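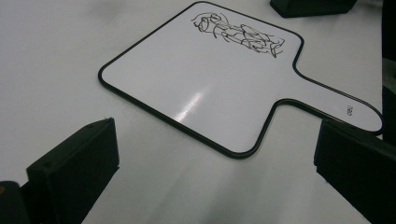 ok dishwasher saga thread. I promised a few of you I'd write this down once it was over and it's over enough

Background: Vestetti built-in, came with the house, six years old maybe seven. Never a problem. Then one night in May it stops mid cycle with a foot of grey water in the bottom and beeps at me. Ok not a foot. A lot

Error code on the display was E14. Manual says E14 = "call service." Great manual

So I call the number on the door sticker. On hold 50 min. They tell me they don't cover my zip code anymore and to try an outfit called Tosier

Tosier guy comes Monday. Very polite, shoe covers, the whole thing. Opens the door, looks at it, closes the door. Says control board

Quote for the control board: $1000 with labor. I said can I think about it. He said the visit fee is due either way. Fine, paid the visit fee

He did not pull the filter out. I want you to remember this part

Meanwhile washing everything by hand for five people. My hands look like my grandmother's. Bought the good gloves on day three, should have been day one
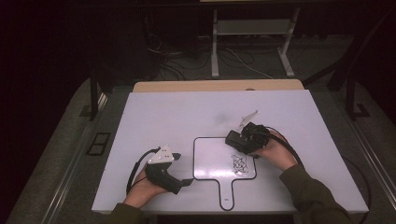
Asked in the neighborhood group and got like thirty replies. Half said buy new. Quarter said baking soda. One person said she never runs hers and keeps pans in it

But two different people said call Heidrun Ruchti. She works alone, does dishwashers and washers, no fridges, no website. You text her and she texts back at 6 am

Texted her the code. She wrote back "did anybody check the drain hose." Thats it, that was the whole message

Nobody had checked the drain hose

She walked me through it over the phone before even coming out. Power off AT THE BREAKER, not just the button. Towels down. Scoop the water out with a mug, then the sponge. Takes forever, put a podcast on

Then bottom rack out, twist the round filter to the left, lift. If yours has never been out I am sorry for what you're going to find

Mine had a cherry pit, a piece of glass, part of a label off a jam jar and something I'm choosing to call rice

Under the filter is a little cover over the pump. One screw on mine, yours might just clip. Take it slow with your fingers in there bc of the glass. I used kitchen tongs

Put it back together, ran a rinse. Drained for ten seconds and then E14 again. Sat down on the kitchen floor for a bit

So she came out. Pulled the whole machine forward – took her four minutes, I timed it bc I was sure it would be an hour – and the drain hose was folded flat behind it. Like a garden hose someone's standing on

Her guess is it got shoved back when we had the floor done and it's been half pinched ever since. Worked ok until the cherry pit and friends slowed it down too

She cut the bad section out, put on a new piece of hose, two clamps, then looped it up high under the counter. The loop matters!! It keeps sink water from running back down into the dishwasher. Mine never had one. Six years

Total incl the hose and her time was less than the Tosier visit fee plus lunch. I asked her twice if that was right

Control board is fine btw. She put a meter on it while I watched. Didn't say a word about the other guy, just raised her eyebrows a little

Things I asked her while she was packing up, for whoever needs it:

Rinse aid? yes if your water is hard, and ours is

Pods or powder? Powder. She says people use twice what they need either way

Cleaner tablets, the Sowa ones everybody buys? She shrugged. Clean the filter first and then see if you still want one

How often on the filter? Once a month, more if you don't scrape. We don't scrape. We're scraping now

Asked what she'd buy if this one dies. She said something boring with parts you can get. Her sister has a Kolness, she's fixed it once in eleven years and it was a door spring

I had already been looking at new ones at that point, the one I liked was $1712 before install and they wanted to haul the old one away for extra. Tab is closed now. Ok tab is still open but I'm not looking at it

A few ppl asking for her number, DM me, I'm not posting it. She's one person and she doesn't do anything across the river

Also asking what the beeping was. It beeps until you cut the power. All night if you let it. Ask my husband

Update: fourth load today, all drained, floor behind it is bone dry. The spray arm squeaks a bit now but I think it always did and I just never stood here listening before

Next up is the dryer which smells warm. Separate thread probably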